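Trandent Forums > Grippers and End Effectors > Faults and Failures

Left finger won't let go of knitwear

plonow_tinkerer
June 2, 2022
Folding sweaters again, this time a thick gray one with ribbed cuffs. Squeeze, lift, fold, release. Except on release the right finger opens and the left one thinks it over for 4 or 5 seconds, then snaps back hard enough to pinch me. I have 1,690 cycles logged and 509 of them now end this way.
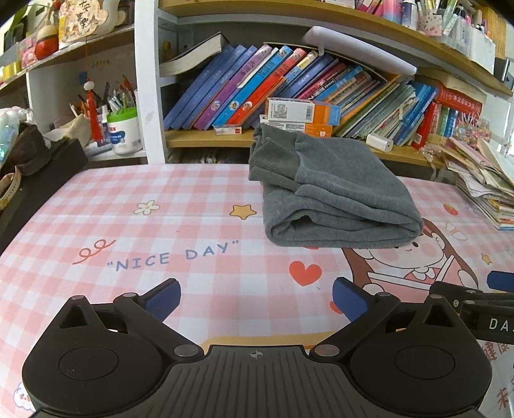 I've re-zeroed it twice and swapped the pads. The stall only shows up on thick fabric - a T-shirt comes out clean every time. My thumb has filed a complaint.

flistiritz
Fibers in the pivot. Heather knits shed like a cat. Pull the disc, clean it, go to bed.

plonow_tinkerer
Pulled it last night. Clean. I was almost disappointed.

Talukder
Disagree with the lint theory anyway. Lint makes it slow, it doesn't make it snap. That's a return spring binding until it has enough load to jump. Stop using it until you've had the spring out.

flistiritz
Mine ran slow AND snapped, and it was lint. From November until I finally cleaned it.

Talukder
Then you had two faults and fixed one. Congratulations.

plonow_tinkerer
OK, spring is out. There's a flat spot worn on one side, right where it rubs the housing. New one ordered.

flistiritz
Could still be lint.

Talukder
Keep your fingers out of the linkage when you fit the new one. And log the next hundred cycles on the same sweater, not a T-shirt.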